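What Is a Share, and Why Does Its Price Keep Wiggling?

When I was nine, my aunt gave me a piece of paper in a birthday card. I shook the card to see if any money would fall out. No money! Just the paper, which said I was now the owner of one share in a company that made buttons. I said thank you very politely and went off to be disappointed in my bedroom.

I know a lot more about shares now (I write about money for a living, so I'd better), and I wish somebody had sat down with me that day and explained it. So let's do that, you and me.

Let's start with a lemonade company

Say a girl called Bukola Ugwu lives in a town called Clevdale and makes the best lemonade on her street. She wants to turn it into a real company. She'll call it Bula. But she needs a big juicer, a cart and a whole lot of lemons, and all of that costs more than she has in her piggy bank.

She could borrow the money, but then she'd have to pay it back, with a bit extra on top. That extra bit is called interest.

Or she could do something else. She could cut her company into 100 equal pieces and sell some of them. It isn't real cutting, of course, the cart stays in one piece! Each piece is called a share. If you buy one, you own one hundredth of Bula. Bukola gets your money to spend on lemons, and she never has to pay it back, and you get to say "I own part of a lemonade company" at dinner.

Why would anybody want one?

There are two main reasons.

The first is that if Bula sells lots of lemonade and has money left over after paying for everything, it might share some of that money out among the owners. That's called a dividend. It might be a small amount, and some companies don't pay one at all because they'd sooner spend the money on a second cart.

The second is that you might be able to sell your share later for more than you paid. Might! I'm going to use that word a lot, so get used to it.

Where do people buy and sell them?

Once you've bought a share from Bukola, you can sell it to someone else without asking her. You just have to find a buyer. With a tiny company that could take ages, because you'd be knocking on doors. Big companies have their shares bought and sold in a place called a stock exchange, which is like a huge market with no vegetables in it. Long ago people stood in a room and shouted prices at each other and waved their arms around. Now computers do nearly all of the matching up, very fast, and a lot of the shouting has stopped.

Most people don't go to the exchange themselves. They use a broker, a company that's allowed to buy and sell there for other people. The broker usually charges for this, and the charge is called a fee or a commission.

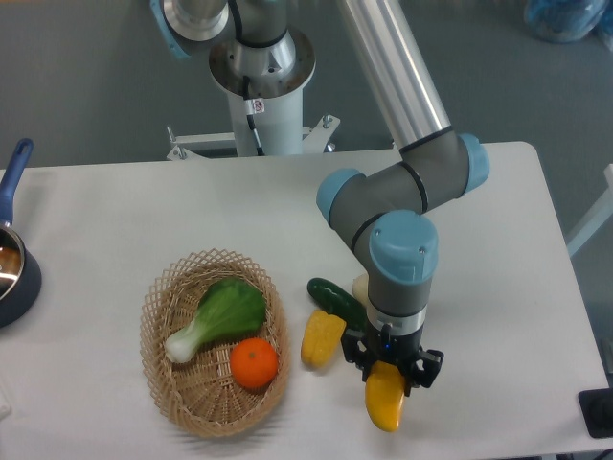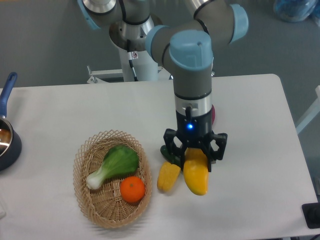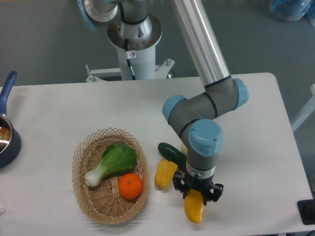

So why does the price wiggle?

Okay, this is my favorite part. Nobody sits in an office deciding what a share costs. The price comes from what people are willing to pay and what other people are willing to sell for, and those people change their minds all day long.

Let's go back to Clevdale. Daryna owns one share of Bula and she'd be happy to sell it for $21. Kadir wants to buy one, but he's only offering $2. (Come on, Kadir!) No deal. Nothing happens, and they both go home.

Then it gets very hot, and the line at the lemonade cart goes all the way to the library. Kadir sees it and thinks, wow, this company is going to do really well. He offers $21, Daryna says yes, and they swap. The price of a Bula share is now $21, because that's what somebody just paid for one.

Now say another lemonade company opens across the street. It's called Zelenák and it gives out free cookies. People start to worry about Bula. Kadir gets nervous and wants to sell, but the buyers are nervous too, and they'll only pay a little. Down goes the price. Bukola's lemonade tastes exactly the same as it did before! What changed was what people expect to happen next, and a lot of the wiggling you hear about on the news is exactly that.

Sometimes people even guess wrong all together. They get excited and pay far too much, or they get scared and sell something perfectly good. Grown-ups do this too, and some of them wear very nice suits while they do it.

Can you lose your money?

Yes, you can. If Bula runs out of money and closes, your share could be worth nothing at all. You don't usually have to pay Bula's bills, though. The most you can lose is normally what you paid for the share.

That's why many people buy little bits of lots of different companies. If the lemonade goes badly, maybe the umbrella company is having a great year. The long word for this is diversification, and you can impress a teacher with it.

And it's why sensible people don't buy shares with the money they need for groceries.

A game to try

Get three or four friends and give everybody the same amount of play money. Make up a company (my niece's was called Iltness and it sold slippers for dogs) and deal out some paper shares. Then have one person read out pieces of made-up news, like "All the dogs in town have cold feet" or "The slipper machine is broken." After each piece of news, let everybody trade for a minute and write down the last price someone paid.

Draw the prices as dots on graph paper and join them up. You'll get a wiggly line, just like the ones on TV. When we played, somebody paid 1199 play dollars for one share of dog slippers, and then the next piece of news was that the dogs had eaten them.

As for my button company, I still have that share. It's worth a bit more than it was when I was nine, and last March it paid me enough to buy a sandwich.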